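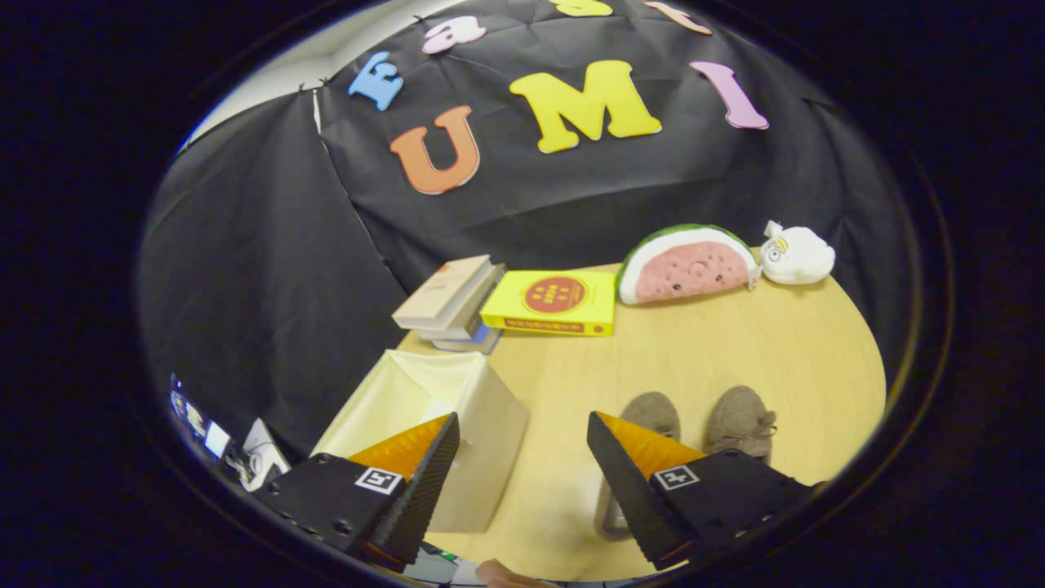 I have lived in Gadthorpe for six years now, and in this time I have moved flat three times. Every time I promised myself to have fewer books before the next move, and every time I had more. So this winter, when the landlord wrote that the rent would go up and I decided to look for something smaller in Trurnthorpe, I began with the books. The kitchen can wait. Plates do not multiply when you are not looking.

My method is simple and probably not very clever. I put one open cardboard box on the table and I bring the books from the shelf in small stacks. Then I take them one at a time. If a book goes to the new flat, it goes in the box. If not, it goes on a chair by the door, and from there it travels to the charity shop on Lambert Street. I do not allow myself a third place called "maybe". In the last move I had a maybe box, and I carried it up the stairs without opening it, and it stayed closed for two years.

The yellow book with the red circle on the cover is a difficult one. I remember where I bought it, at a market stall in the rain, and I remember that I paid too much. I have read it once. My feeling is that I will not read it again, but it is such a cheerful yellow that the shelf looks poorer without it. Is this a good reason to carry a book to another town? I have put it back on the table two times already while I think.

Then there are the plush toys. I am a grown person and I have a slice of watermelon with a face. It was a present from my colleagues when I left my first job here, because I ate watermelon at my desk for one whole summer and the others had to listen to it. The little white one beside it came later and I am less sure how. I think it was in a bag of other things from my sister. They lived on top of the bookcase, so when the books came down they came down too, and now they are on the table with everything else. I find it strange that I can give away a novel without any pain, but I can't put a watermelon on the chair by the door. They are both coming to Trurnthorpe. They are soft, so I can use them to fill the empty corner of a box, and in this way they even do some work.

Some things I have learned about packing books, for those who also have to do it.

Use smaller boxes than you think you need. In my second move I filled a very big one, from a washing machine shop, and two strong friends could not lift it. We had to take everything out again on the pavement. A small box of books is already heavy enough.

Put the large books flat at the bottom. Paperbacks can stand on top of them, with the spine against the side of the box. If they lean, they will be bent when you arrive, and they never become straight again.

Write on the side of the box and not on the lid. When boxes are standing one on another you can't see the lids. I knew this and I still wrote on the lids last time.

Look inside the books before you give them away. I found a train ticket to Fernow, a recipe for lentil soup that I had been searching for since autumn, and a birthday card which I had never sent. I am sorry to say it is now four years late. The soup I made the same evening.

I had 30 books on the chair when I stopped yesterday. It sounds like a lot, but the shelf hardly looks different, and there is still the second row behind the first one, where I keep dictionaries and everything I am a little ashamed of. The dictionaries will come with me. When I arrived in this country I used the big one every day, and there are pencil marks beside the words I looked up. Some words have three or four marks, so it seems I was forgetting them again and again. "Thorough" has five. I still have to be careful with it when I write.

The new flat has one wall for shelves, between the window and the heater, and I have measured it with a piece of string because I could not find the tape. The string is now also lost, of course. I believe that two of my three bookcases will fit. The third one is quite ugly but in good condition, and if somebody in Gadthorpe would like to have it, please write to me under this post. You would need to collect it yourself, and there are two floors of stairs.

Tomorrow I will do the cookery books, and then I have to decide about the yellow one.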